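FOR IMMEDIATE RELEASE

Omholm opens bedroom clothes sort to all households, 600 places to start

Sorting, folding and passing on clothes, done on the bed in one go. Bookings open now.

Omholm, the home tidying service, is opening its Bed Sort to every household in its area this season. Until now it was for members only. Booking is by phone or through the Omholm site, lines open from 9 a.m.

The idea is simple. Everything out of the closet and onto the bed. Sheet on first, so nothing gets dusty. Then one piece at a time, pick it up, decide, fold it, put it on a stack. Dark with dark, stripes together, pale things at the edge where they don't get lost. What's left at the end goes back on the shelf or into a bag.

A session is 45 minutes. Not a whole closet, usually. One season's worth, or one person's worth.

"People think they need a weekend and a label maker," said Kvido Ďurica, who runs the sessions for Omholm. "They need a bed and some daylight. Open the curtains, make the heap, start with whatever is on top. I've had people stop after one drawer and be perfectly happy with that."

Members put 3000 pieces of clothing through the sort in the trial, mostly knitwear and dark everyday stuff, the kind that piles up because it all looks the same folded. Of those, 2000 went back into the closet. The rest was passed on, mended or cut up for cleaning cloths. 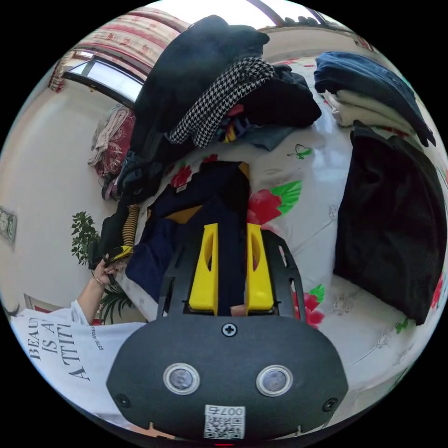

Navy and black are the hard ones, Ďurica says. Three navy tops in a heap look like one navy top until someone holds them up at the window. Trims help. A mustard edge or a stripe tells you which is which from across the room, so the advice is to fold with the trim showing, along the top edge, and stack so the edges face out.

Scarves last. They slide off everything. Lay them over the heap while you work and fold them when the heap is gone.

The fold itself is the one Omholm has always taught: sleeves in, bottom up, half again if the shelf is narrow. No special boards, no boxes to buy. Bulky sweaters get one fold less. Anything you have to fight with can be rolled, fine.

What's included in a Bed Sort:

One 45 minute session at home, in the bedroom
Printed fold guide, one page, fits inside a closet door
Two cloth bags for things to pass on
A follow up call, if wanted

Bags are supplied by Coltska, the local textile workshop, which also takes the mending. Clothes in good shape go on to the Trultudau swap rail, open to anyone, no tickets and no points. Worn out cotton is collected seperately, please don't put it in with the swap clothes.

Households that would like to do it on their own can ask for the fold guide by mail. No charge for the guide.

"My own side of the closet was a disgrace," said Aatos Miettinen, head of bookings at Omholm. "I did the sort with Kvido before we opened it up and found two striped tops I'd have sworn I gave away years ago. Both back in use. My advice is book early, the morning slots go first becuase of the light."

Morning slots start at 9 a.m. and at 11 a.m. Afternoon slots at 2 p.m. Evening slots are not offered in winter, navy and black again.

A few things to do before the session: have the bed made with a clean sheet, any pattern. Wash pile stays out of it. Hangers can stay in the closet. Coats and shoes are a separate booking.

Shared bedrooms are fine, one person's clothes per session. Kids' clothes are welcome too, but say so when booking as we bring smaller bags.

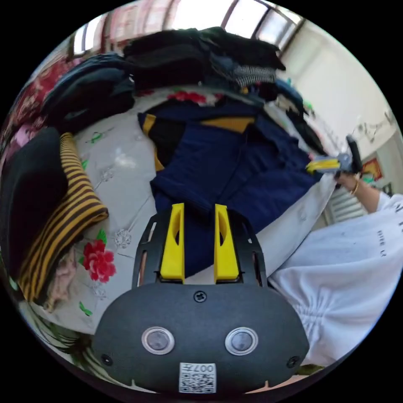

DEWULF, December

The first open sessions are being held in Dewulf and nearby streets, with the rest of the area to follow once those slots are filled. 600 places have been set aside for this round. Households on last year's waiting list have been contacted already and don't need to call again.

Trultudau has moved its rail to the front room for the season so there's space for knitwear, which was short last time. Drop off is from 10 a.m. Folded please, not in knots. Coltska mending takes longer in December, small jobs like a loose trim or a hem are done first.

Groups (student houses, shared apartments) should ask for Aatos Miettinen directly.

About Omholm
Omholm helps households sort, fold and store what they already own. Sessions are run in the home by trained staff. Omholm doesn't sell storage.

Press contact: Aatos Miettinen, bookings desk, Omholm. Interviews with Kvido Ďurica on request, mornings are full, so after 3 p.m. please.

ENDS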